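1/ Thread on what I've been fixing in our planner this month. It's all in simulation, all one arm in one house. The tool is called Esetti. It takes a task, asks for grasp candidates, checks them and hands a path to the controller.

2/ First problem: flat things on walls. The collision mesh for a framed poster was a box much thicker than the frame, so any fingertip near the edge got rejected. I cut the box down to the visible depth and added a 2 mm margin. 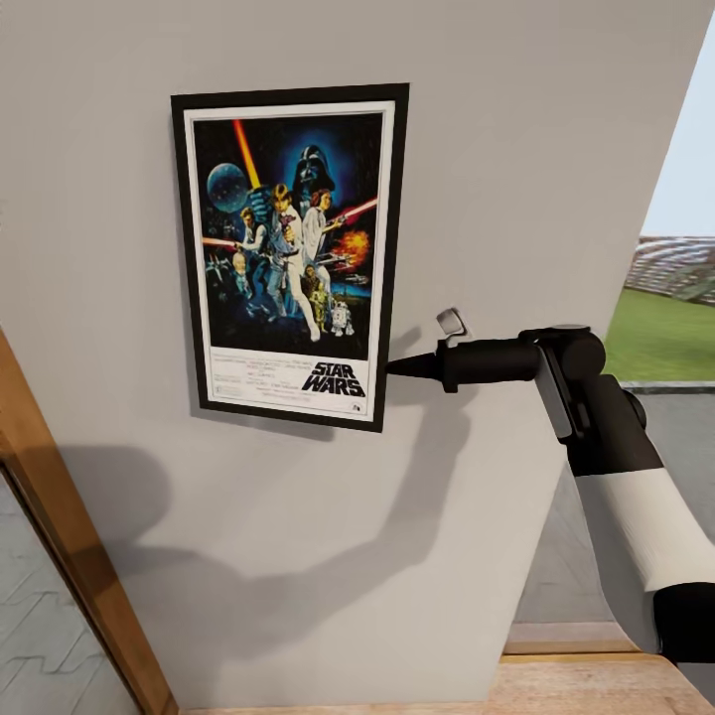

3/ Holding the poster

Once an object is in the gripper, its shape has to move over to the arm's side of the collision check. We were doing that one cycle late. For one cycle the arm thought it was hitting the thing it held, and the planner quit. Shahla Taheri found it by reading logs. The fix was moving one line. 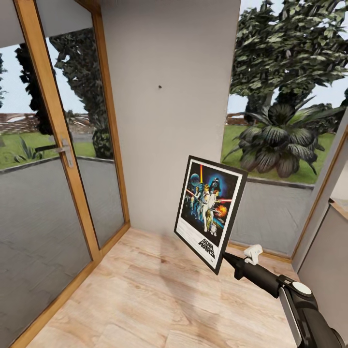
Poster in the gripper, by the glass door. Sim render.

4/ Windows and glass doors are still a mess for the depth model. The simulator gives us perfect depth, so I add noise on purpose and drop returns on anything tagged as glass. Before that, our numbers looked better than they should have.

5/ Next, long thin objects. A knife pointing up adds a lot of reach above the hand, and a wall cabinet is exactly the kind of thing it can run into. I now sweep the full length of the held object along the path at 20 points per segment. It was 10 before and that missed corners. 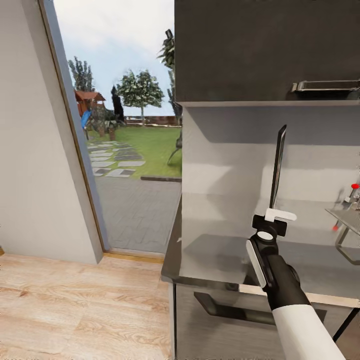
The extra checks cost time. Tiburcio Villalobos suggested running the coarse pass first and only going fine where the clearance is small. That got most of the time back. I also added an orientation limit for anything tagged sharp, so the planner can't flip it over to save a little joint travel.

6/ Testing: 3,000 randomized starts per change, same seeds every time. If a seed fails that used to pass, the merge is blocked and you get the replay file. Evaristo D'Amico set that up and it has caught two of my own mistakes already.

7/ Last one is perception. The wrist camera always has the fingers in view, and the segmenter kept labeling the gripper and its shadow on the table as objects. Masking the gripper is easy, you project its model into the view. The shadow is harder.

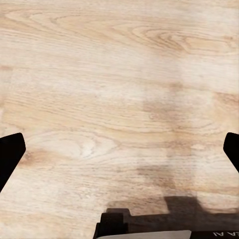 Render: Manuela Pace / Esetti sim

For now I compare against depth. If a dark patch has no height above the tabletop, it gets dropped. Wood grain with strong rings gave false hits too, and the same check removes those. It will also drop a sheet of paper, so that's on the list.

8/ Still open: paper and other flat items, glass, and a cleaner way to tag objects than the spreadsheet we use now. I'll post the config for the sweep settings when I've written the notes for it.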